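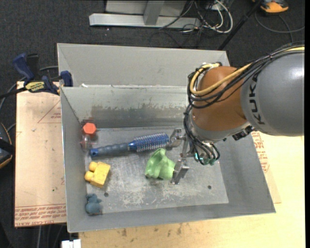 Necati Kılıçarslan's view, given at the February review, was that the cable routing would limit the cell before the gripper did, and that we should measure it before writing any more grasp code. The order of work was changed accordingly, and this report follows the changed order.

1. Scope

The project, called Duman in the workshop booking sheet, is a bin picking cell built in a shared workshop by two students, Hacer Uçar and Kamil Jireš. The arm is a KUKA with a two-fingered gripper. The task is to take mixed household items and toys out of one metal bin and put them into a second one directly beside it. No item is presented in a fixed position. Speed was not an aim.

Choosing the arm and the gripper falls outside this report, as both were in the workshop before we started.

2. Mechanical layout

The bins stand on a wooden tabletop next to the arm. In the first layout they were held by their own weight. A finger touching a side wall moved the bin by several millimetres, after which every stored position was wrong. A bar clamp on the edge of the bins cured most of this. We considered bolting them down and decided against it, as the table is used by other groups.

Sheets of cast acrylic, still in their protective paper, lie under the bins. The paper has been left on. Kamil Jireš cut the first sheet too short and it was replaced.

Bin walls slope outward. The slope helps the fingers reach items near a wall, but it also means that the usable floor is smaller than the opening suggests. Our first workspace limits were taken from the rim and had to be redone from the floor.

3. Cables and air

The cables run outside the arm, over the wrist joint and down to the gripper. At the review the slack at the wrist had been set by eye. With the wrist turned towards the far corner of the bin the bundle pulled tight, and in the opposite direction it sagged far enough to touch the rim.

We drove the wrist through its full working range at low speed, without picking, for 300 cycles, and marked the bundle with tape at each point of contact. The slack was then adjusted and the run repeated. After the second run the tape was unmarked except at one point near the base of the gripper. That point was accepted and is checked by hand at the start of each session.

4. Test items

Items were chosen to differ in shape and stiffness. The set includes a hairbrush, a toy building block, a small toy figure, a clear container with a coloured cap and a soft-looking green object with a folded surface. They are placed by hand, and the person placing them does not run the program.

The hairbrush gave the most trouble. Gripped by the handle it swings, because the weight is at the head. Gripped by the head it is stable, but the bristles give way and the reported finger opening is no guide to whether it is held. The clear container is hard to find against the grey floor, so the software looks for the cap and estimates the body from it.

5. Software

Control is split into two programs. Bandero plans the approach and sends the motion. Carnix logs the finger opening, the wrist angles and the result entered by the operator. Both were written for this project. Carnix writes one record every 300 ms, which proved too slow to show a slip. The interval was not changed during the trials, so that the logs would stay comparable.

6. Trials

The plan called for 3000 attempts. Some 1000 were completed before the workshop time ran out, so the results are reported by type of failure only, with no success rate per item. The commonest failure was a finger landing on the item instead of beside it. Second was a collision stop close to a wall. Dropped items came third, and most of those were the hairbrush.

7. Remaining work

The approach height should be set per item. Hüsnü Özkan has asked that the wrist limits be stored in the controller as well as in Bandero, and this has been started. The logging interval is to be shortened before the next block of trials, and the acrylic sheets will be cut to one common size.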